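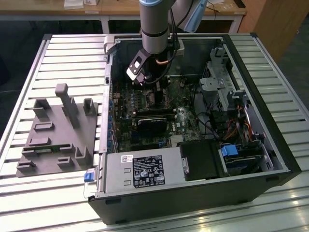 Households in Nemance will be able to hand in old computers, laptops and printers at the Leralel recycling site from April, under a scheme run by the waste firm Pumari.

Until now residents have had to take electrical items to the main depot in Huang or pay for a collection. The depot will stay open, but Pumari expects most people on the Nemance side of the river to use Leralel instead. The site opens at 10 in the morning and already takes glass, card, garden waste and scrap metal.

A trial at Leralel last autumn brought in 1,000 items. Desktop computers made up the largest share, followed by printers and flat-screen monitors. Pumari said 95 per cent of the material collected, measured by weight, was either reused or sent on for recycling. The remainder was mostly mixed plastic and damaged casings.

Each household can bring up to 4 items per visit free of charge. Small things such as keyboards, mice, chargers and leads do not count towards the limit and should go in the separate bins next to the site office. Businesses are not covered and will still need a trade waste account.

Staff will sort what comes in. Machines that can be repaired will be wiped, tested and offered to schools and advice centres in the district. The rest will be stripped for memory, drives, power supplies and circuit boards, with the steel and aluminium going to a metal merchant in Huang.

Pumari is asking people to remove personal files before they hand anything over. Hard drives will be erased or shredded – owners can ask for a certificate at the office – but the company said it could not recover photographs or documents once a machine had been left. Anyone who wants to keep a drive may take it out beforehand, and the computer will still be accepted without it.

Loose batteries must not be put inside computer cases or printer trays. They should be given to a member of staff on arrival. Laptops with a swollen or leaking battery should not be posted through the small items hatch, and residents are asked to ring the site before bringing one in.

Televisions, fridges and microwave ovens are not part of the scheme and must still go to Huang. The district council said it would look at adding televisions next year if there was enough covered space at Leralel, where part of the old weighbridge shed is being re-roofed.

There is no need to book, although drivers of vans will have to show the same household permit they use for other waste. Permits can be ordered from the council offices in Nemance and take up to 10 working days to arrive.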